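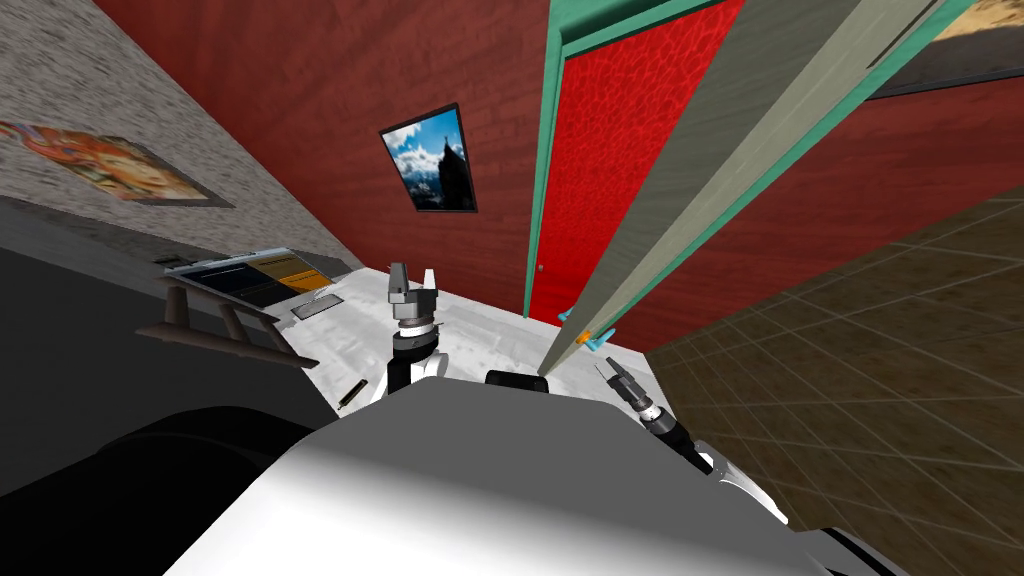 *Door task in simulation, with the right gripper close to the handle.*

# The stop that did not hold: notes on a fault in the door task

20 February 2023

This post records a safety fault in the control software I maintain for a two-armed mobile robot. The fault was found in simulation, and the arms it concerns had been cleared for use on hardware at the time. I have delayed writing until the correction had been reviewed by a second person and merged. Both have now taken place, and the account below is complete as far as I am able to make it.

Readers who follow this blog for the door-opening results should note that the success rates I posted in November are withdrawn. The reasons are given further down.

## Background

The robot model is called Allico. It has two arms with parallel grippers on a wheeled base. The simulator is Trasus, which provides the rooms, the doors and the contact forces. Between the learned policy and the motors sits a supervisor named Nuchit. Every command passes through Nuchit, which may let it through, scale it down, or refuse it and hold the robot in place. Nuchit is the same code in simulation and on hardware. That was a deliberate decision, and I still consider it the correct one.

The supervisor's most important duty in the door task is the force stop. When an arm pushes against something with more force than the configured limit, Nuchit is required to freeze both arms and the base within one control step, and to remain frozen until an operator releases it. The operator in simulation is a script. On hardware it is a person with a key switch.

The force stop has its own unit tests, which have been in place for more than a year. They passed throughout the period described here.

## How the fault came to light

I had been preparing a batch of 3000 runs to compare two versions of the policy. Ordinarily I would examine only the outcome of each run and a handful of replays. On this occasion I also wanted a plot of the contact force at the right gripper over time, for a talk. The plot showed the force rising above the limit, falling, and then rising above it again.

Such a curve should be impossible. After the first crossing the robot is supposed to be frozen, and a frozen robot has no means of producing a second push of the same size. My first assumption was that the door had swung back against the gripper. Doors in Trasus have a small closing spring, and a rebound of this kind had misled me before. I turned the spring off and repeated the run with the same seed. The second peak was still present.

I then searched the whole batch. The force limit had been crossed in 295 runs. In most of them the stop engaged and held, as intended. In a smaller group the stop engaged late, by up to seven control steps. In 13 runs it engaged, released itself without any operator action, and the robot continued toward the door.

I suspended all hardware work on the door task the same afternoon. 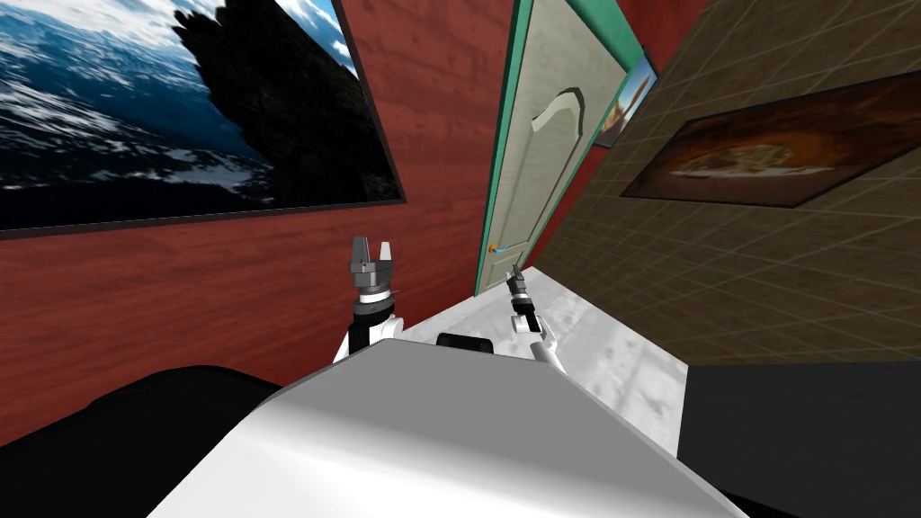
The remainder of that week was spent establishing what the 13 runs had in common. The starting pose of the base differed from one to the next, as did the angle of the door and the friction of its hinge. The policy version made no difference. What the runs shared was that both arms were in use, and that the supervisor had received a message from the left arm very shortly after the right arm had triggered the stop.

## Cause

Nuchit keeps a small record of its state: running, scaled, or stopped. When the supervisor was first written it served a robot with a single arm, and one record was enough. Support for the second arm was added later by running the same check twice per control step, once for each arm, with both checks writing to the same record.

The sequence in the failing runs was as follows. The right arm exceeded the limit, and its check set the record to stopped. The left arm's check then ran. If the left arm had been in the scaled state one step earlier, the check concluded that the arm had returned to normal, and it wrote running to the shared record. This erased the stop.

The transition from stopped to running is forbidden in the code. The transition from scaled to running is allowed. The left arm's check compared its new result with its own stored copy of the previous state, which said scaled, and so the forbidden transition was never noticed. The guard was present and did what it was written to do, using a value that was out of date.

The late stops had a related cause. When the two checks disagreed, the record could change back and forth for several steps before settling on stopped. During those steps commands were passed to the motors.

I wrote the code for the second arm. The review of that change was carried out by a colleague to whom I had described it as a repeat of the existing check. That description was accurate and also unhelpful. It directed attention to whether the second check matched the first, and away from the record they shared.

## Why the tests did not detect it

Every unit test for the force stop used one arm. When two-arm support was added, the tests were run again with the arm set to left and then with the arm set to right. There was no test in which both arms were doing something at once.

The full-task tests in simulation did use both arms. They judged a run by whether the door had been opened and whether the robot was upright at the end. A run in which the stop had released itself and the robot had gone on to open the door was therefore scored as a success. I regard this as the most serious finding of the review. The evaluation rewarded the fault. A policy that pushed too hard and was wrongly allowed to continue received a better score than one that was correctly stopped.

For this reason the November figures cannot stand. I do not know by how much they are inflated, and the logs from that period do not contain the supervisor state at every step. They cannot be corrected after the fact. I have added a notice to the old post and left its text as it was.

## Correction

The following changes were made.

- Each arm, and the base, now has its own state record. The state of the robot as a whole is computed fresh at every step as the most restrictive of these.
- A stop is held in a separate latch. Only the operator's release can clear the latch, and no other part of the supervisor has write access to it.
- The check for forbidden transitions reads the latch directly and does not keep a copy.
- Any run in which the force limit is crossed is now scored as a failure, whatever happens to the door.
- The supervisor state is logged at every step through Drillanent, our logging tool, together with the source of each change.

The last item already existed as an option. It had been switched off to save disk space. I had approved that setting and had forgotten about it, and I mention it for the benefit of anyone who is considering the same economy.

With the changes in place I repeated the full batch using the original seeds. The force limit was still crossed in a number of runs, as one would expect with the policy unchanged. In every such run the stop engaged within one step and remained engaged until the end. The script that plays the part of the operator was altered to wait for a random period before releasing, and this revealed nothing further.

New tests were also added in which one arm is stopped while the other passes through each possible state in turn. The old code fails several of them. I would advise anyone writing a regression test for a safety function to confirm this before merging. Two of my first attempts passed against the broken version and had to be rewritten.

## Exposure on hardware

The faulty code was installed on the physical robot. I have examined the hardware logs that are available and have found no case in which a stop released itself. The logs are coarser than those from simulation, and I would not describe the absence of a finding as proof. The physical robot also has a separate emergency stop that cuts motor power and does not pass through Nuchit. Its function was never affected.

Nobody was injured and no equipment was damaged. The door task on hardware had been limited to low speed with a person at the power cutoff, and that arrangement will continue after work resumes. I had been preparing a request to relax it. The request has been dropped.

## Open matters

Two items remain unresolved. The first is the force estimate itself. Nuchit reads contact force at the wrist, and an elbow or forearm pressed against a door frame would register only indirectly. The reach required by the door task brings the arms close to other surfaces, and I have not yet measured how large a push at the forearm must be before the wrist reports it.

The second concerns the release procedure on hardware. The key switch sends its release to the supervisor as an ordinary message, and a repeated or delayed message could in principle clear a later stop. I have not observed this. A sequence number has been proposed, and the change is waiting for review.

Hardware trials of the door task remain suspended until both have been closed. Revised success rates will be posted once the new batch has been scored under the stricter rule, and I expect them to be lower. Anyone who has cited the November numbers and needs a written statement of the withdrawal may request one through the contact page.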